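发件人：Éabha Moynihan
收件人：车间与后勤讨论组
日期：2024年7月23日
主题：Re: 仿真培训之后，搬运班还剩下什么活

各位好，

先谢谢老周把话挑明。我把他那封信里的几段引在下面，逐段回，免得大家又要往上翻四十封去找上下文。

老周写道：
> 通知上说，从十月起，样板间的日常整理（收抽屉、归位小件、铺地毯）
> 交给机器人做，我们班转为“远程监护岗”。我在Flaladgate搬了
> 这么多年柜子，头一次听说看着别人搬柜子也算一个岗。请问这个岗
> 坐着还是站着？坐着的话，椅子谁搬？

坐着。椅子的事我问过行政，行政说椅子属于“首批人工任务”，也就是你们自己搬。我原样转达，不加评论。

说正经的。这个岗我已经干了两个月的试用，算是组里第一个吃螃蟹的，有些情况通知里没写，我写在这儿。

第一，现在还没有机器人来上班。上班的是仿真里的机器人。Jiltex给我们搭了一套虚拟样板间，机器先在里面练，练到他们觉得可以了，再放到Ó Riain那边的真样板间去。所以我这两个月每天干的活，是坐在屏幕前看一台不存在的机器收拾一间不存在的屋子，然后在表格里写它收拾得怎么样。我妈问我工作忙不忙，我说忙，她问忙什么，我换了个话题。

第二，看的角度。监护岗有几路画面，一路在机器身上，能看见两条胳膊和大半间屋子；另外几路贴着手腕，只看得见夹爪和夹爪前面那一点东西。贴手腕的画面是最费神的，头一个星期我看得想吐，歪着脖子看了几天，后来发现歪脖子没有用，手腕一转，你的脖子又不对了。

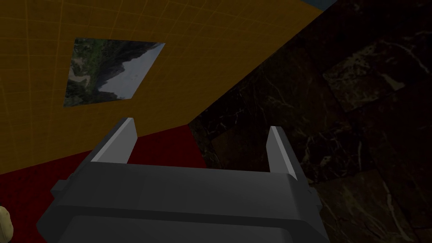 所以我向Jiltex提了一条意见：监护岗每看一阵必须休息，而且休息时间要算工时。他们的回答是“系统本身不需要休息”。我说系统不需要，我需要，系统又不领工资。这条目前挂在待办里，状态是“讨论中”，已经讨论中了很久。请大家在下次碰头会上一起提，一个人提叫抱怨，一个班提叫诉求。

老周写道：
> 我更关心的是判断。夹爪伸过去，前面是什么东西，该不该夹，
> 以前是我用手摸一下就知道的事。现在让我隔着屏幕点“继续”或者
> “停止”，出了问题算我的还是算机器的？

这个问题问到点子上了，我没有好答案，只有数字。试用期我一共处理了283次“请求人工确认”，其中相当一部分，我盯着画面看了半天，也说不出前面那根东西是什么。是家具的一部分？是该收走的？还是穿过什么东西看见的另一样东西？换成真屋子，我往旁边走一步就清楚了。可是在监护岗上，我走一步，只会离屏幕远一点。
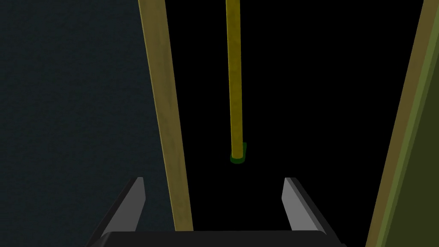 手腕视角：夹爪张开，正前方一根黄杆，杆头深绿。

我的做法是，认不出来就点“停止”，然后在备注栏里写“看不清”。Jiltex的人起初对这三个字很有意见，希望我写得“更结构化”。我于是从下拉菜单里选“其他”，再在“其他”后面写“看不清”。双方都满意了。

至于责任归谁，通知第六条写的是“由操作链条各方共同承担”。据我多年的经验，共同承担的意思就是最后找离现场最近的那个人，而以后离现场最近的是机器，机器又没有工号。我建议咱们要求把这一条改写清楚：监护员点了“停止”而系统继续执行的，不算监护员的；监护员点了“继续”但画面本身不足以判断的，要有复核，不能直接记过。Ferville那边的班组据说已经谈下了类似的条款，谁有他们的文本请发一份到组里，别发截图，发原文。

老周写道：
> 还有，小赵她们几个年轻的学得快，我和老孙打字都是一指禅。
> 是不是以后就没我们什么事了？

我看恰恰是你们的事最多，只不过目前没人肯付钱。举个例子。一间卧室，机器知道抽屉关没关严，也知道地上有东西。可是哪样东西是客人故意放在地上的，哪样是掉下来的，它不知道，写程序的也不知道，因为他们没有在样板间里弯过腰。上次评审，工程师问我：“地毯歪着算不算需要整理？”我说看谁铺的。他把这句话记了下来，然后问能不能量化。

你进一间屋子先看哪儿，为什么先挪轻的，为什么柜子顶上铺了东西就不能直接抬，这些你都没写下来过，也没人让你写。现在他们需要了，管这个叫“任务规范”。外面请顾问写一份是什么价钱，大家可以去打听，我就不在列表里报了，怕影响各位吃饭。
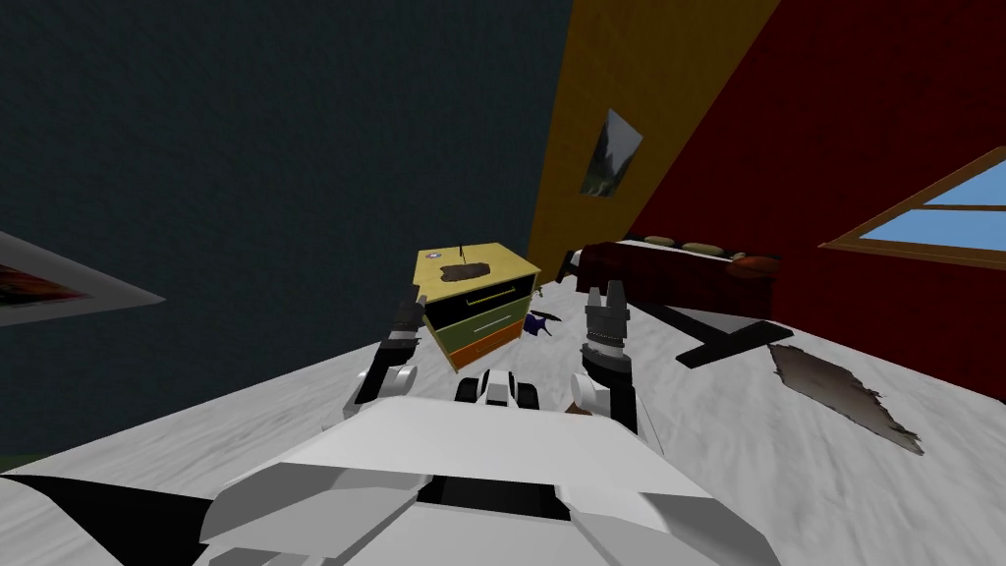
机身视角：两臂伸向矮柜，右侧是床和窗，地上有待判断的物件。

拿这一间来说，我请组里每个人各写一段：你进去，先动什么，什么不动。不用管格式，一指禅打也行，手写拍照也行，语音也行，小赵答应帮忙转成文字（她还没答应，但她会看到这封信）。写完先发给我，不要直接发给Jiltex。我们合成一份，署上全班的名字，再去谈这份东西怎么算钱。

几件零碎事：

培训补贴是1000块一个人，要自己填表申请，不填没有。表在共享盘里，文件名叫“最终版新改”，旁边那个叫“最终版”的是旧的，填了会被退回来。

转岗以后夜班津贴怎么算，人事还没有回话。我催过，收到一封自动回复，看来他们那边的自动化走在我们前头。

眼睛不好的同事，请在转岗前把体检做了，留个底。监护岗盯屏幕盯得凶，以后要是视力下降，总得有个数对比。

不想转岗的人可以申请留在装卸口，名额有多少我不清楚，通知上写“若干”。建议想留的尽早递书面申请，并且抄送一份给我，口头跟主管说过的请当作没说过。

最后回老周那句没引全的话，他说机器要是真能把他腰上那块毛病也一起接过去，他没意见。我没意见加一。那种四个人抬着下楼梯的大柜子，我一点也不怀念，谁怀念谁去抬。我在意的是省下来的力气记在谁账上。他们的幻灯片里写全年可节约2000个工时，那一页翻得很快，后面没有下一页说这些工时到哪儿去了。下次他们再放，麻烦坐前排的人请他们停在那一页。

碰头会的时间等主管定了我再发。会议室照旧，空调照旧是坏的，自己带水。

Éabha

--
本邮件发自车间与后勤讨论组。退订请回复空白邮件，主题写“退订”。请勿把“退订”二字发给全组，上次已经有人发过，接着又有一串人回复说“我也要”。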